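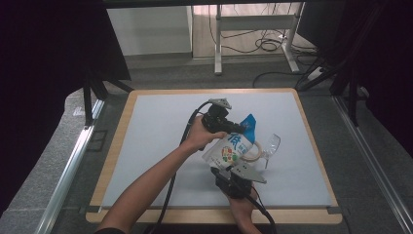
Abb. 4: Beutel und Kunststoffglas im Greifer, mit beiden Händen geführt

4 Temperaturlogger im Impfstoffkühlschrank einrichten

Dieser Abschnitt gilt für den Logger Steler ab Gehäuserevision C in Verbindung mit der Auswertesoftware Trunisitz. Stand: 28. Januar 2020. Für Gefrierschränke und Transportboxen gilt Abschnitt 6.

4.1 Voraussetzungen

Der Kühlschrank muss vor der Einrichtung durchgehend in Betrieb gewesen sein und eine stabile Innentemperatur zwischen +2 °C und +8 °C halten. Benötigt werden:

– Logger mit eingelegter Batterie
– Fühler mit Flachbandkabel, Länge 400 mm
– Pufferflasche (im Lieferumfang, bereits gefüllt)
– USB-Kabel
– Arbeitsplatzrechner mit installierter Trunisitz und einem Benutzerkonto der Stufe »Verwaltung«

VORSICHT: Impfstoffe während der Einrichtung nicht außerhalb der Kühlung ablegen. Steht kein zweiter überwachter Kühlschrank bereit, die Fühlermontage auf einen Zeitpunkt mit geringem Bestand legen.

4.2 Fühler montieren

1. Pufferflasche in die Mitte des mittleren Fachs stellen. Abstand zu Rückwand und Verdampfer mindestens 40 mm.
2. Fühlerspitze bis zum Anschlag durch die Membran der Pufferflasche schieben.
3. Flachbandkabel an der Scharnierseite über die Türdichtung nach außen führen. Das Kabel darf weder geknickt noch verdreht sein.
4. Kabel innen und außen mit je einem Klebehalter fixieren.
5. Tür schließen und die Dichtung auf der gesamten Höhe prüfen.
6. Stecker in Buchse S1 des Loggers einstecken. Die Anzeige wechselt von »---« auf einen Messwert.

HINWEIS: Der Messwert nähert sich der Fachtemperatur wegen der Pufferflüssigkeit nur langsam an. Erst nach 30 Minuten bei geschlossener Tür mit Abschnitt 4.3 fortfahren.

HINWEIS: Türfächer und Gemüseschale sind als Messort nicht zulässig, auch nicht vorübergehend.

4.3 Logger in Trunisitz anmelden

1. Logger per USB mit dem Rechner verbinden. Die grüne LED blinkt zweimal.
2. In Trunisitz das Menü »Geräte« öffnen und »Neues Gerät« wählen.
3. Seriennummer mit dem Typenschild auf der Rückseite vergleichen und bestätigen.
4. Standortbezeichnung eintragen, z. B. »Impfraum 2, links«. Die Bezeichnung erscheint auf jedem Protokoll und lässt sich nach dem ersten Messwert nicht mehr ändern.
5. Messintervall festlegen. Voreingestellt sind zehn Minuten. Der Speicher fasst 1.326 Messwerte – bei der Voreinstellung reicht er für gut neun Tage.
6. Auf »Übertragen« klicken und warten, bis die LED dauerhaft leuchtet. Erst dann das USB-Kabel abziehen.

VORSICHT: Ist der Speicher voll, überschreibt der Logger die ältesten Werte ohne Warnton. Das Auslesen daher mindestens einmal pro Woche einplanen, vor Schließzeiten zusätzlich.

4.4 Alarmgrenzen

1. Im Menü »Grenzwerte« das Profil »Impfstoff +2/+8« auswählen.
2. Verzögerung für den oberen Alarm auf fünf Minuten setzen. Der untere Alarm bleibt ohne Verzögerung.
3. Mindestens zwei Empfänger für die Benachrichtigung eintragen, davon einen außerhalb der Sprechzeiten erreichbar.
4. Mit »Testalarm« die Zustellung prüfen. Das Ergebnis wird im Geräteprotokoll abgelegt.

Bleibt die Testnachricht aus, zuerst die Schreibweise der Empfängeradressen und danach die Portfreigabe prüfen (siehe Abschnitt 9.2).

4.5 Verhalten bei Grenzwertverletzung

Betroffene Packungen kennzeichnen, gekühlt absondern und bis zur Klärung nicht verimpfen. Protokoll aus Trunisitz als PDF exportieren – der Ausdruck der Kurvenansicht genügt nicht, weil ihm die Einzelwerte fehlen. Über die weitere Verwendbarkeit entscheiden die Angaben des jeweiligen Herstellers. Ein gefrorener Adsorbatimpfstoff ist auch nach dem Auftauen zu verwerfen.

Den Alarm am Gerät erst quittieren, wenn Uhrzeit, Standort und Maßnahme im Störungsblatt eingetragen sind.

Kategorie: Handbücher > Kühlkette > Steler

Verwandte Abschnitte
5 Auslesen und Archivieren der Messwerte
6 Gefrierschränke und Transportboxen
7 Batteriewechsel und jährliche Kalibrierung
Änderungsliste Trunisitz, Ausgabe Oktober

© Braltdale Medizintechnik | Kontakt | Impressum | Nach oben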